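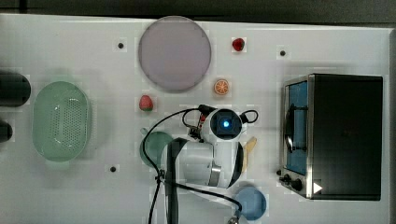 Overhead view of the toy kitchen table

Posted Apr 4, 2026 by Upendo Athumani

Trying to repeat the result in the Sastness write-up and not getting there. Same sort of table – plate, colander, toaster oven, toy fruit – and a policy trained on 2000 demos. Their claim is that mixing in clips with no task at all (arm just wandering over the table) makes it cope better when things get moved. I mixed in 1897 of those. Score on moved objects went down. Strawberry to plate used to be my best task, now it stops short and hovers. Is the method wrong or is it me? Overhead camera plus the wrist one, if that matters.

Noelia Lozano
Had this exact thing. You've got nearly as many wander clips as real ones, so the policy learns that wandering is fine. In the write-up they only use them to train the vision part, then freeze it, then train the arm on demos alone. It's in the appendix, easy to miss. I mixed them all together the first time too and got hovering just like yours.

Also check what your overhead view looks like when the arm is right over the middle of the table.
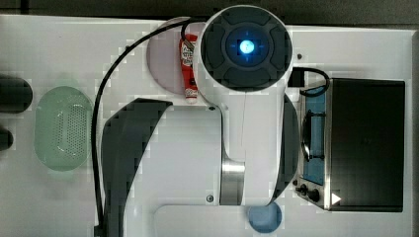
With the arm in that spot the small stuff gets hidden and the wander clips are full of it. I threw out any clip where the target was covered for more than half the time. Lost a fair few, came out at 3371 across both kinds, and moved-object score went up to 86 per cent. One table, one arm, so dont read too much into it. Keep your test positions fixed before you start – I changed mine halfway and had to redo the lot.

Abilio Villanueva
more demos. always more demos

Remedios Manzano
Agree with Noelia on freezing. One more thing, are you scoring by hand? "Stops short" can be a grip timing problem and look the same in a table of numbers. Watch the failures back before retraining, saved me a week in June. If the wrist view still shows the fruit when it stalls then it probaly isn't the overhead view at all.

Comments

Upendo Athumani: Found the appendix. Feel daft. Retraining tonight with the vision part frozen.

Lucía Echevarría: Does the covered-clip filter work without labels? We have none.

Noelia Lozano: I did it by eye. Slow but fine.

Contact us | Copyright Jestero | Back to top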